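Service Robotics Workshop, Unit 4
Evaluating a demonstration kit before you buy it
Handout prepared by Violeta Arancibia
Last revised October 12, 2022

4.1 What is on offer

In Unit 3 we compared ways to teach a manipulation task to a robot arm. In this unit we look at one commercial offer, the Clatela hand-held kit, and we ask if it is worth the money for a small laboratory. The same questions can be used later for the Kustititz kit, which you will review in your groups.

The Clatela kit is rented, not sold. The basic rental includes two hand-held grippers, the printed markers, a head camera and the software that puts the recordings together. The rental period is 12 weeks. The training day is paid separately, and this is easy to miss when you read the offer.

4.2 The test task

We chose wiping and handling cloth at a bathroom sink. Cloth is a difficult material for this kind of tool, as it folds in a different way each time and it can hide the fingers from the camera. A sink adds a faucet to go around and a shiny surface.
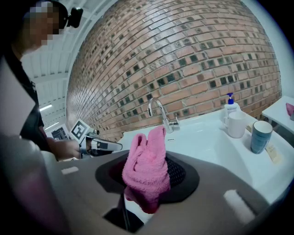
For our evaluation we recorded 52 demonstrations, done by two operators. Of these, the software accepted 49 without any correction. The other three had lost tracking for a moment and we had to remove them by hand. I consider this a good result, but please remember that both operators had practiced before. With new operators you should expect a lower number, and your report must say who made the recordings.

Some remarks from the operators:

The grip is comfortable for short work. After nearly 15 minutes the wrist becomes tired, more in the left hand than in the right.

It is necessary to learn to move slower than normal. When the operator works at the usual speed of cleaning, the marker turns away too fast.

The cable is long enough, but one must decide before starting on which side of the arm it will go.

Small objects on the ledge should stay where they are. If you clear everything away, the task becomes too easy and the data are less useful for a real bathroom.

4.3 Cloth around a fixed object

Pulling a cloth along a flat surface is quite simple with this kit. Wiping a faucet is more demanding. The fingers must hold the cloth firmly while it bends around the metal, and the second hand should be ready to take the other end. The Amundsen method from Unit 2 (grasp, wrap, pull, release) can be used to divide the recording into parts.

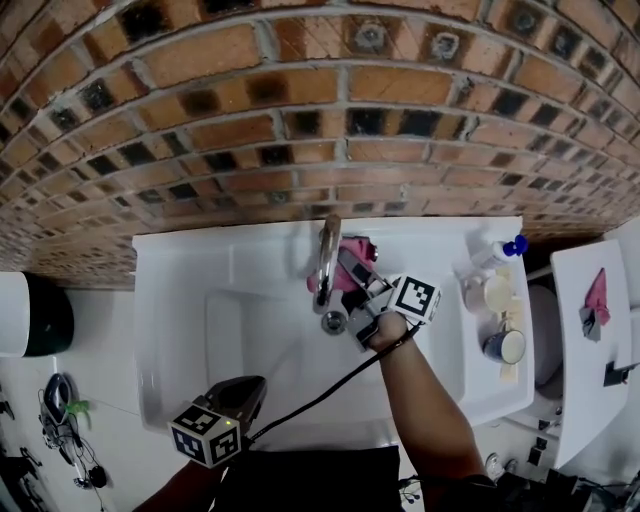
Figure 4.2. Pink cloth held at the faucet with the right-hand gripper.

When you mark the parts, put the start of "wrap" at the first contact between cloth and faucet. Last year many groups put it too early.

4.4 For your report

Compare Clatela with Kustititz on price, training, tracking and comfort. The Trundgate price list is in the course folder. Reports are due in December, before the break.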